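Soft toys: the cabinet, the table and the new returns routine

From the Wogan Toy Library newsletter, August

Members who borrow from the soft toy section will have noticed some changes in the back room at Brendard. The old shelf by the window has gone, toys that come back are now checked at the big table, and the dark wooden cabinet has gone into use for toys that are waiting to be lent again. Several people have asked what goes where, so this item sets it out in one place. It also covers washing, repairs and what to do if your child's favourite isn't in.

Why the shelf went

The open shelf was easy to reach but it collected dust, and toys at the window end faded. The grey elephant was a different colour on one side by the end of last summer. Toys also fell down the back, and some of them stayed there for a while. When the shelf was moved we found the knitted hedgehog that had been marked as lost, along with a jigsaw piece and a child's sock. The hedgehog has been washed and is back in the catalogue. The sock is on the hook by the door if anyone recognises it. It has yellow toes.

The cabinet came from Poonam Rajput, who had it in her hallway for many years and no longer had the space. It is dark reddish-brown with a glossy varnish and a strong grain. The varnish is worn in places on the left door, with small pale flecks and scratches. We talked about sanding it back and decided against it. The wear is on the surface, the wood underneath is sound as far as we can tell, and a full refinish would have put the cabinet out of use for weeks. It has been wiped down with a damp cloth and given a thin coat of Nolletti furniture wax. Please don't use spray polish on it, or put stickers on the doors.

The handle

The cabinet arrived with a small metal knob that was loose on its thread and hard for children to grip. Hnat Nazarenko has replaced it with a flat wooden handle in a pale wood, rounded at the top. It stands upright on the left door, next to the gap where the doors meet. You can take hold of it with a whole hand, and it shows up well against the dark doors, so there is no hunting for the place to pull.

It leans very slightly. Hnat has offered to take it off and straighten it, but that would mean filling a hole and drilling another, and the general view was to leave it alone. The screws will be checked at the end of term.

Open the left door first and close it last. If a door won't shut, something soft is in the way. Take it out and put it in again, and don't lean on the door to make it close. This has happened twice already with the same long-legged rabbit, whose feet should be tucked under it.

Checking toys at the table

Returned soft toys used to go straight into the basket by the entrance and were looked over at the end of the session. Things got missed. A torn ear would be spotted only when the toy went out to the next family, and then it had to come back again. Now each toy is put on the table by itself when it is returned, and checked there and then. The brown-grey top is large and smooth, and loose threads and crumbs are easy to spot on it.

The check is short. Look at the eyes and press round the edge of each one to see if it lifts. Run a thumb along the seams, including under the arms and round the base of the tail. Squeeze the body to feel for anything hard that shouldn't be there. Then look at the label, and if the number has worn off, write it in again with the laundry pen from the drawer. 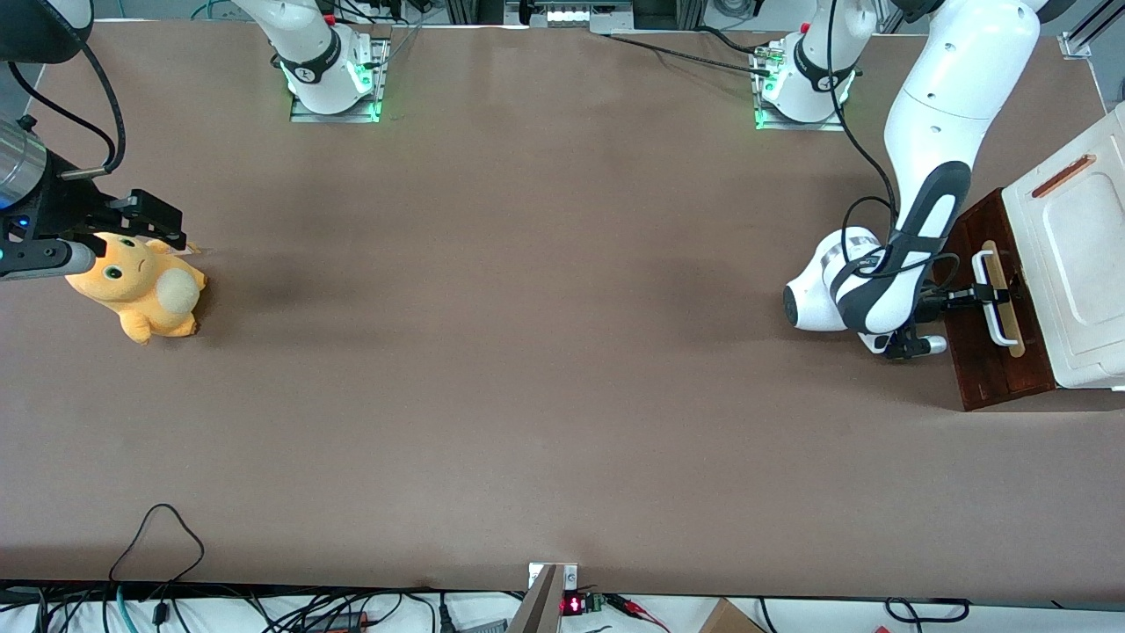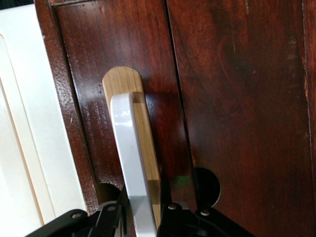

Top: an orange-yellow soft toy on its side on the big table. Bottom: the cabinet doors, with the pale wooden handle on the left one.

The orange-yellow one with the green eyes and the fluffy cream tail is a good example of a toy that needs a proper look. The join where a big tail meets the body takes a lot of pulling, as most children pick a toy up by whatever sticks out furthest. Ears are the next thing to go. It has a small stitched mouth that turns down, and it goes by the name of Grump in the catalogue, under G. Some families have been looking under F for fox and others under C for cat. We have no firm opinion on what it is and have added a note under both.

If a toy passes the check, it goes in the cabinet. If it needs washing, it goes in the lidded tub under the sink with a slip saying which family returned it and whether it has been near a cold or a tummy bug. If it needs mending, it goes in the blue bag on the back of the door. Please don't put toys for mending in the cabinet, even for a few minutes. They get lent.

Washing

Most of our soft toys can go in the machine on a cool wash inside a pillowcase with the end tied. Long fur and fluffy tails do better if they are dried in the air and brushed while still a little damp, using the soft brush and not the wire one. The wire one is for the felt board.

Toys with a sound box or a battery pack must be cleaned by hand with a cloth. These have a red stitch on the label. If you are not sure, leave it and ask.

Families are not expected to wash toys before bringing them back, though many do and it is a help. If you have washed one, please say so when you hand it over and it can skip the tub. It must be dry all the way through. A toy that feels dry on the outside can still be wet in the middle, and a wet toy shut inside a cabinet will make everything next to it smell.

Inside the cabinet

Larger toys go at the bottom and smaller ones above. Hand puppets are kept together in the cloth bag, flat, with the openings facing the same way. Baby-safe toys have a white label and stay on the left. Everything else can go wherever it fits.

We have been asked if children may choose for themselves. Yes, and most of them want to. An adult should open the doors, and the child can then take toys out and look at them on the table. Toys that aren't chosen can be left on the table for whoever is on the desk to put away. It is better to leave them there than to push them back in a hurry.

Reserving a toy

Last year the library made 571 loans, and soft toys were the most borrowed section after the wooden railway. That means popular ones are often out. You can reserve a toy at the desk or by leaving a note in the box in the porch. Write the name of the toy, your membership number and the date you would like it from. Reserved toys are kept on the desk side with a paper tag and not in the cabinet, so please don't be disappointed if you can see one and can't have it.

The loan period hasn't changed. You can renew once unless somebody else has reserved the toy. If bedtime depends on it, tell us when you bring it back and we will try to work something out with the next family. This has been managed with Grump already.

Money and mending supplies

The summer stall at Esora raised £300, and part of it has gone on things for the soft toy section: strong thread, new stuffing, the lidded tub and a packet of sew-on labels. The cabinet was a gift and the handle was made from an offcut, so neither cost the library anything. The rest of the money is set aside for replacement track for the railway, where several of the curved pieces no longer hold together.

Hnat runs a mending table on the first session of each month, from 10 in the morning. Bring your own toys if you like, as well as anything from the library that has come undone at home. He can show you how to close a seam so the stitches don't show, and how to put an eye back on so that it stays. There is no charge. Children can help with the stuffing.

Still to do

The inside of the cabinet needs a list on paper fixed to the back of the right door. Poonam is writing this and would like it to be short. The table is due some felt pads for its feet, which scrape when it is moved. If anyone has a small lamp they no longer need, the corner by the cabinet gets dim in the late afternoon and it can be hard to read the labels. Please ask before bringing one in, as we only have one free socket at that end.

Questions about soft toys can be left at the desk or in the porch box.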